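so, Thread zum Thema Beikost und Familientisch, weil ich seit gestern bestimmt zwanzigmal das gleiche gefragt werde. Unsortiert, Kind schläft, ich tippe schnell

1/ Ausgangslage: Tochter, elf Monate. Brei seit dem fünften Monat, lief super. Dann mit neun Monaten: Mund zu. Kopf weg. Löffel fliegt. Drei Wochen lang Drama bei jedem Mittagessen

2/ Ich hab natürlich erstmal gegoogelt. Großer Fehler. Um 23 Uhr im Bett mit dem Handy und danach überzeugt, dass sie verhungert oder ich alles falsch gemacht habe oder beides

3/ Kinderarzt (Dr. Karimi, Rostam Karimi, falls jemand in Moltmont einen sucht, nimmt glaub ich noch Kinder auf): Kurve angeschaut, Kind angeschaut, mich angeschaut. "Die will selber." Das war die ganze Beratung

4/ Also Löffel weg bzw. Löffel an sie abgegeben. Weich gedünstete Karotte in Stiften, Brokkoli mit Stiel dran zum Festhalten, Kartoffel, Avocado in Streifen. Erster Tag: alles am Boden. Zweiter Tag: alles am Boden, aber vorher abgeleckt

5/ Tag vier dann ein Stück Brokkoli wirklich geschluckt. Ich hab meine Mutter angerufen. Wegen Brokkoli. Bin 34 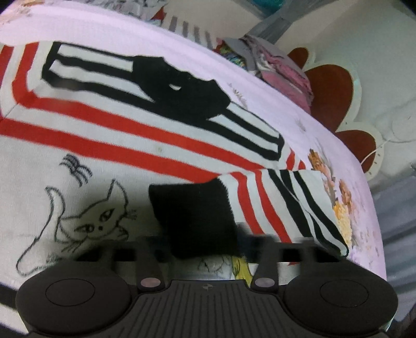
6/ Weiter mit dem Teil, der die meisten interessiert: Würgen. Ja, das kommt vor. Ja, es sieht schlimm aus. Beim Würgen ist das Kind laut, hustet, wird rot, befördert das Zeug selber nach vorne. Verschlucken ist was anderes, da wird es still. Bitte macht einen Erste-Hilfe-Kurs am Kind, und zwar VOR dem ersten Stück Apfel

7/ Unser Kurs war im Familienzentrum, Abendtermin, Kursleiter Beat Hauser. Trocken wie Knäckebrot der Mann aber ich weiß bis heute jeden Griff. Puppe kriegt Schläge zwischen die Schulterblätter, alle schwitzen, gut wars

8/ Was bei uns nicht auf den Teller kommt: ganze Trauben, ganze Nüsse, rohe Karotte, Apfel roh am Stück, Würstchen in Scheiben, Popcorn. Honig erst nach dem ersten Geburtstag. Trauben längs vierteln, auch später noch. Cocktailtomaten genauso. Blaubeeren drück ich platt, macht ihr eh mehr Spaß

9/ Salz: wir kochen ohne und salzen am Tisch nach. Schmeckt anfangs wie Krankenhaus. Man gewöhnt sich, mein Mann nicht

10/ Eisen!! wurde ich mehrfach gefragt. Rindfleisch als weiche Bällchen, rote Linsen in allem, Haferflocken, dazu was mit Vitamin C (Paprika gedünstet, bisschen Orange). Wer sich unsicher ist: beim Arzt ansprechen und nicht selber irgendwelche Tropfen kaufen

11/ "Und wie viel muss sie essen?" Keine Ahnung ehrlich gesagt. Mal eine halbe Kartoffel, mal drei Nudeln, am Mittwochnachmittag ihrer Laune (ihr wisst was ich meine) gar nichts. Milch kriegt sie ja weiter. Ich hab eine Woche lang gewogen was übrig bleibt und es dann gelassen, hat nur mich verrückt gemacht

12/ Nachtrag zu 11, weil jetzt schon DMs kommen: nein ich hab keine Tabelle mehr. Gelöscht. Im Elternforum hatte jemand eine mit 1.451 Zeilen, vom ersten Löffel an. Respekt aber nein danke

13/ Küche nach dem Essen: Schlachtfeld. Ärmellätzchen ist Pflicht, alte Duschmatte unter den Stuhl, feuchter Waschlappen liegt VORHER bereit. Karottenflecken raus bevor sie eintrocknen, sonst bleiben sie. In die Sonne legen hilft auch ein bisschen. Kürbis geht raus, Banane wird braun und bleibt für immer

14/ Hochstuhl: wir haben den Noston, gebraucht gekauft, Fußstütze verstellbar. Das mit der Fußstütze hab ich unterschätzt, seit die Füße stehen sitzt sie viel ruhiger und isst länger. Der davor hatte keine, da hat sie nur gezappelt

15/ Teller mit Saugnapf könnt ihr euch sparen. Hält genau so lange, bis sie rausgefunden hat wo man zieht. Zwei Mahlzeiten. Essen direkt aufs Tablett, fertig

16/ Was wir jetzt machen: alle essen das gleiche, sie kriegt ihre Portion raus bevor gewürzt wird. Gestern Linsensuppe mit Brot, vorgestern Ofengemüse, davor Nudeln mit Erbsen. Nix Besonderes. Sonntagskram kocht hier eh keiner

17/ Immer eine Sache dabei, die sie sicher mag (bei uns Kartoffel oder Nudeln), und eine neue oder ungeliebte. Ohne Kommentar hinlegen. Kein Flugzeug, kein "ein Löffelchen für die Oma". Die Oma hält sich nicht dran aber gut

18/ Zucchini hat sie bestimmt zehnmal weggeworfen und dann plötzlich zwei Stück hintereinander gegessen. Am Tag drauf wieder weggeworfen. Also nicht zu viel reininterpretieren

19/ Wer keine Lust auf Stücke hat, macht weiter Brei, völlig ok. Wir mischen auch. Morgens Haferbrei vom Löffel, mittags selber. Dieses Entweder oder in den Gruppen versteh ich nicht, das Kind fragt auch nicht wie die Methode heißt

20/ Unterwegs: Dinkelstangen, Banane, gedünstete Birne in der Dose. Quetschies selten, im Zug schon. Ich urteile über niemanden im Zug

21/ Rezept für die Bällchen, weil gefragt: 800 g Rinderhack, eine Zucchini gerieben und ausgedrückt, paar Löffel zarte Haferflocken, ein Ei, Kümmel wenn ihr mögt. Klein rollen, bei 180 Grad in den Ofen bis sie durch sind. Wirklich durch. Reicht für uns zwei Abende und der Rest wird eingefroren, fürs Kind dann zerdrücken

22/ Vegetarisch geht das auch mit Linsen und Kichererbsenmehl, wird aber bröseliger. Hab da noch keine gute Lösung, gern her mit Tipps

sie ist wach, Rest später. Fragen zu Fisch und Ei beantwort ich heut Abend wenn ich dazu komm

23/ doch noch schnell: Wasser aus dem offenen Becher. Ja, läuft alles runter. Ab der zweiten Woche wirds besser. Kleines Schnapsglas passt am besten in die Hand, Boden nur ganz wenig bedeckt. so jetzt aber wirklich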